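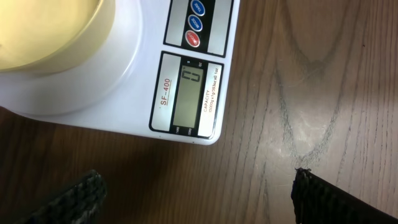
Switching my sourdough from cups to grams was the best thing I did all winter, and I want to talk somebody else into it! I'd been baking from my aunt's old recipe card since forever (three cups flour, a cup and a bit of water, "some" starter) and every loaf came out different. One week a brick, next week soup. Then in February I started putting the bowl right on the kitchen scale and weighing everything into it, and the dough finally feels like the same dough every time. My current loaf is 568 grams of bread flour with 125 grams of starter, water until it's a little tacky but holds a fold, and salt. I'm on my third bag of the Cliditon bread flour and loving it. Who else made the jump? And does anybody have a good way of converting old family recipes? I've got a whole tin of cards to get through.
— crumbwatcher

oldstonemill wrote:
Welcome to the club! I made the jump years ago and my rye has never been better. For the cards, bake each one once the old way, but weigh each cup as it goes in and pencil the number next to it. Don't trust the charts online. They all assume a certain way of filling a cup and your aunt had her own way. My mother scooped straight from the sack and packed it down with her thumb.

PBriggs_77 wrote:
I'm going to be the grump here. My grandmother never owned a scale and her bread was the best I've ever eaten. She went by feel. Flour changes with the weather, so even if you weigh to the gram you still have to adjust by hand. I think people get attached to the numbers and stop touching the dough.

crumbwatcher wrote:
PBriggs, I get that, and I still adjust! That's why I didn't give a water number. But I'm starting from the same place each time now, so when it's sticky I know it's the water or the weather and I'm not wondering if I lost count of cups. (I lose count of cups a lot. I bake with the radio on.)

oldstonemill wrote:
Same. Also fewer dishes. One bowl, hit tare, next thing goes in.

busi_bakes wrote:
Busisiwe Khumalo here, I post over in the pastry section mostly but this caught my eye. I'm with the scale people for bread and with PBriggs on the feel part. What I'd add is that small amounts are where a regular kitchen scale lets you down. Mine reads in whole grams and it's slow to notice when you sprinkle salt on a pinch at a time. I weigh the salt into a little dish first, all in one go, then tip it in. Same with instant yeast if you ever use it.

crumbwatcher wrote:
Oh that explains a lot. I had a very salty loaf two weeks ago and blamed the starter.

PBriggs_77 wrote:
My grandmother would have tasted the dough.

crumbwatcher wrote:
Ha, okay, fair!

keirp wrote:
What hydration are you ending up at, crumbwatcher? You say "until it's a little tacky," but if you weigh the water jug before and after you'll have the figure without changing a thing about how you mix. I did that for a month and found I was landing at 77 percent nearly every time, much wetter than I would have guessed. Once I knew that I could swap flours and see which ones were thirstier. The Pimum whole wheat drinks like crazy, I had to go up quite a bit.
Keir Paterson

crumbwatcher wrote:
Weighing the jug!! I love this. Doing it on the next bake. Does your starter count toward the 77?

keirp wrote:
Yes, I keep mine at equal weights flour and water, so half goes on each side. Some people leave it out. Pick one way and stick with it or your notes will make no sense later.

oldstonemill wrote:
I leave it out, and my notes make perfect sense, thank you.

busi_bakes wrote:
Please nobody start the starter math argument again, the last one ran to 2 pages.

PBriggs_77 wrote:
All right, I'll say this much. My daughter asked for the family rolls recipe and I couldn't give it to her, because it's "flour till it looks right." I may borrow a scale and write it down one time. One time.

crumbwatcher wrote:
YES. Do it, and please post the rolls! I'd bake those tomorrow. I'm working on my aunt's cinnamon loaf next, her card says "butter, size of an egg," so wish me luck.

oldstonemill wrote:
Weigh an egg in the shell and use that much butter. Large, I'd say, unless your aunt kept bantams.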